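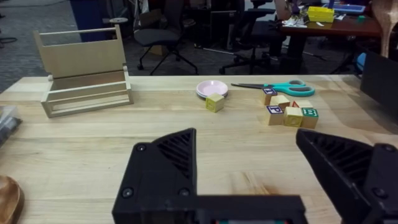 Alphabet blocks, pink plates and scissors on the sorting table, as the gripper sees them.

Nosska Robotics Club is looking for people

Posted in: Clubs & Projects > Open Calls

Search this site Go

We are a student club with one robot arm, a tidying challenge to enter, and a shortage of patience that we hope to fix by recruiting. The challenge is run by Drander and goes like this: a table is covered in household objects, a judge reads out a request ("blocks in the crate, leave the scissors"), and your arm has twenty minutes to do it without a human touching anything. Last year ours spent eighteen of them thinking about a plate.

We have eight places on the new team. You don't need to have built anything before. Kaisu Vainio joined us from the music program and now writes most of our grasping code, while the two people who came in with robotics trophies left to start a band.

What you would be doing

Mostly, moving the arm by hand controller while it records. Pick up a block, put it in the rack, put everything back, do it again. We have 133 good recordings of the block task and want a lot more, with the objects in different places and the plates in the way. A good recording is a dull one. If you have ever enjoyed untangling a necklace, you may be dangerously well suited to this.

The rest of the work depends on what you like. Siiri Nieminen runs the training side and needs someone who can write Python and label things consistently, which are two separate skills. Paavo Lehtinen looks after the hardware and would like help with the gripper fingers, preferably from a person who puts screwdrivers back. There is also a written report, for which we would welcome anyone who can spell.

What we ask

- Two evenings a week from August, 6 p.m. until we give up, normally before 9.
- You are enrolled here, in any subject and any year.
- You can stand being outperformed by a toddler at stacking. The toddler is Aino Kuusisto's nephew and he has visited.
- Long hair tied back and no dangling sleeves near the arm. Paavo will mention this more than once.

What you get

A key to the Toivonen workshop, a T-shirt in whatever size is left, and project credit if your department agrees to it (most do, engineering wants a form). Travel to the competition is paid for by Imoswood, who also supplied our tabletop and have asked us to stop drilling into it. There is no wage. There is coffee, and it has been described.

How to apply

Send half a page to Hamdia Teshome, team lead, at the club address. Tell us what you study and describe one thing you fixed, or made worse while trying to fix it. Please don't attach a résumé, we won't open it. We'll invite everybody who writes to a trial session, where you will drive the arm for a while and we'll see whether you swear at it quietly or loudly. Both are fine - Hamdia just likes to know for seating.

If the evenings don't suit you but you'd still like to watch, the workshop door is open during sessions. Knock first if something is moving.

Contact: Nosska Robotics Club, Toivonen workshop | © Nosska Robotics Club | Back to top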